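Kristiansen Fund for Community Food
Interim Progress Report
Grantee: Borkari Neighborhood Kitchen
Project: Low-Waste Drinks and Preserves Training
Report date: 2025-08-03

1. Purpose of this report

This report covers the first half of the grant period, which opened in April. It sets out the work completed to date, the changes made to the approved plan, spending against the main budget lines, and the work that remains. It follows the headings in the Fund's reporting guide, except that staffing and premises have been combined under a single heading.

2. Background

The grant supports a training program in the making of fruit syrups, shrubs, cordials and small-batch preserves from surplus produce. Trainees are adults seeking entry-level work in catering or food retail. The produce comes from the Wornex wholesale market, where fruit that is sound but past its best selling date is set aside each morning. Peelings and pulp go to the Humix composting site under an agreement signed before the grant was awarded.

3. Enrollment and attendance

The program had 80 places available for the first two intakes, and all were filled. Applications for the second intake closed early. Attendance was steady during the first intake and fell during the second, mainly in the late afternoon sessions. Trainees who left were asked for their reasons. The most common answers were changes in work shifts and the cost of the bus fare from the east side of the city. We have since moved the late session to midmorning, and attendance has improved.

Of those who finished the first intake, 26 have moved into paid work or further training. Several more are waiting for the results of interviews. We will give a final figure in the closing report, when both intakes can be compared on the same terms.

4. Course content

The course is taught in four units: food safety, basic preserving, drinks, and costing and labeling. The first unit ends in a written test and must be passed before trainees may work with heat. The preserving unit has changed little from the version described in our application.

The drinks unit has been rewritten. In the first intake it relied on printed recipes, and trainees followed them closely without learning to judge sweetness and acidity for themselves. Surplus fruit varies a great deal from one delivery to the next – a crate of very ripe plums needs far less sugar than the recipe sheet allows – and the printed quantities often gave poor results. The unit now begins with tasting. Each trainee prepares small samples at different strengths, records the amounts used, and compares notes with a partner before a full batch is made.

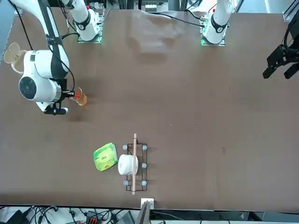
Instructors report that this approach takes longer in the first week and saves time afterward, as fewer batches have to be corrected. It has also reduced the use of sugar. The revised unit will be kept for the remaining intakes, and the recipe sheets will be reissued as a guide to ratios with blank columns for the trainee's own notes.

The costing and labeling unit remains the weakest part of the course. Trainees find the arithmetic manageable but have difficulty with the rules on ingredient lists. We plan to divide this unit into two shorter parts and to teach the labeling part alongside preserving, so that trainees write a label for each product as they make it.

5. Produce and waste

Since the grant opened, the program has received 1,101 crates of fruit from the Wornex market. Apples, plums and citrus made up the greater part. Soft fruit arrived in smaller amounts than expected, and much of it had to be used on the day of delivery. A second-hand chest freezer was bought in response, with the Fund's prior approval.

Collections by Humix have been regular, apart from one period when their vehicle was under repair. During that time the kitchen paid for private collection, and the cost is shown under contingency.

6. Staffing and premises

Both instructor posts are filled. The part-time coordinator post was vacant for longer than planned, and reporting on the first intake was delayed as a result. The extraction fan in the main kitchen was replaced at the landlord's expense. The storeroom floor still needs repair – we have asked for a date in writing and have not yet received one.

7. Budget

Spending is within the approved total. Ingredients are below budget owing to the reduced use of sugar. Glass bottles and jars are over budget following a price increase by our supplier. We request permission to move 30 percent of the unspent ingredients line to packaging. No other transfers are requested at this stage.

8. Next steps

The third intake will open once the revised labeling material has been reviewed by the instructors. We will also offer a bus pass to trainees who live outside walking distance, to be paid for from the existing trainee support line. A visit by Fund staff would be welcome during the third intake, preferably in a week when the drinks unit is being taught.

The detailed accounts and the revised unit outlines are attached as Annexes A and B.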